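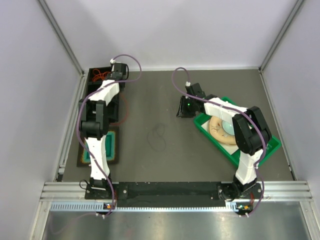
# Grundia 500 Worm Farm

The Grundia 500 is a tiered worm farm for households that produce a steady amount of kitchen scraps and want castings for the garden. It is sold by Dinow Garden Supply, online and from the Brastmont store, and comes with everything except the worms.

Page last updated 19 August 2023.

**Stock code:** 517
**Price:** see the current price list, or ask at the counter
**Availability:** in stock in charcoal; sage is on back order

## What's in the carton

- Base with tap and legs
- Working trays (4)
- Lid with vent inserts
- Coir bedding block
- Hessian cover
- Printed instructions

Worms are ordered separately. Most people start with one large box of composting worms and let them build up. Earthworms dug out of the garden will not do well in a worm farm and should be left where they are.

## How it works

The worms live in the working trays. You start with one tray of damp bedding on top of the base, add the worms and begin feeding. When the first tray is full of castings and the worms are running out of room, you put the next tray on top and feed there. The worms move up through the holes in the floor of the tray. After a few months the bottom tray can be lifted out, emptied onto the garden and put back on top as the new feeding tray.

Liquid drains to the base and comes out at the tap. Keep a watering can or an old ice cream tub under it and leave the tap slightly open in wet weather. If the tap is kept shut and forgotten, the base fills and worms that have wandered down there can drown.

## Specifications

| | |
|---|---|
| Material | Recycled polypropylene, UV stabilised |
| Footprint | 500 mm x 500 mm |
| Depth of each tray | 200 mm |
| Tap | Quarter-turn, removable for cleaning |
| Assembly | Legs push in by hand, no tools |

## Where to put it

Full shade in summer is the main thing. Under a verandah, on the south side of a shed or in a carport are all good spots. Worms slow down when the bedding gets cold and start to die when it gets hot, and a charcoal lid in afternoon sun will heat up very quickly. In our area a farm can stay outside all year. From May onward, a piece of old carpet or a second layer of hessian under the lid keeps the feeding tray a little warmer.

The legs need a level surface. On grass or loose soil, put a paver under each one. A full farm is heavy – choose the spot before you set it up and plan on leaving it there.

## Setting up

1. Push the legs into the base and fit the tap. Hand-tighten only.
2. Soak the coir block in a bucket until it falls apart, then squeeze out the excess water by the handful.
3. Line the first tray with a sheet of damp newspaper and spread the coir over it.
4. Add a couple of handfuls of finished compost or aged manure if you have it.
5. Tip the worms on top and lay the hessian over them.
6. Put the lid on and leave them for a few days before the first feed.

Some worms will climb the sides in the first week. Leave the lid on and a light on nearby at night and they usually settle.

## Feeding

Feed a little at a time. Chopped scraps go faster than whole ones, and anything that has been in the freezer breaks down faster again once it thaws.

Good foods include vegetable peelings, apple cores, melon rind, tea leaves, coffee grounds, crushed eggshell, torn egg cartons and plain shredded paper.

Leave out meat, dairy, oily leftovers, large amounts of citrus, and onion or garlic skins. Bread and cooked rice are fine in small amounts but go mouldy if they sit. Don't use manure from animals that have been recently wormed.

A new farm will get through around 200 grams of scraps a day. An established one will take a good deal more. If food is still sitting there from the last feed, wait.

## Using the castings and liquid

Castings can be dug into beds, mixed into potting mix or spread around established plants and watered in. A small handful in the bottom of the planting hole suits tomatoes, capsicums and most leafy greens. Dilute the liquid with water until it is the colour of weak tea and use it the same day. We don't suggest it on seedlings or on leaves you plan to eat raw.
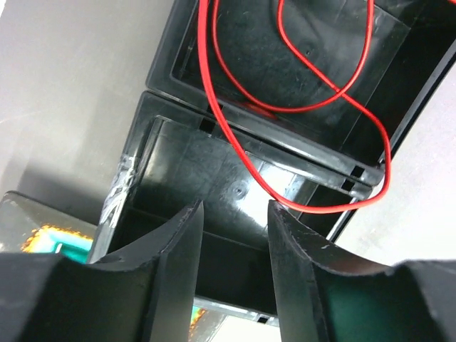

**Can I go away for a couple of weeks without anyone feeding the worms?**

Leave them a normal feed, a thick layer of damp shredded paper and a wet hessian cover, and they will manage for two to three weeks.

**Why are there small white worms in the tray?**

They are most likely potworms, and they turn up when the bedding is on the acid side. They don't harm the composting worms. Sprinkle a little garden lime or crushed eggshell and cut back on fruit for a while.

**The farm smells. What have I done wrong?**

A sour smell usually means too much food. Take out what hasn't been eaten, fork the top layer gently to let air in and mix through some torn cardboard. Start feeding again when the smell has gone.

## Spare parts

Replacement taps, legs, vent inserts and hessian covers are kept at the counter. Extra trays can be ordered in either colour. Trays from the older Grundia model are slightly smaller and won't sit properly on this base – check the underside of the lid for the model number before you order.

## Delivery and returns

The carton can be picked up from the Brastmont store or sent by courier. Hashemi Freight does our regional deliveries and will leave the carton at the door if you tick that box at checkout. Worms travel separately and are only sent early in the week, so they don't spend the weekend in a depot.

Unused farms can be returned in the original carton with proof of purchase. We can't take back worms or opened coir blocks. If a part is cracked or missing when you open the carton, send us a photo and we'll post out a replacement.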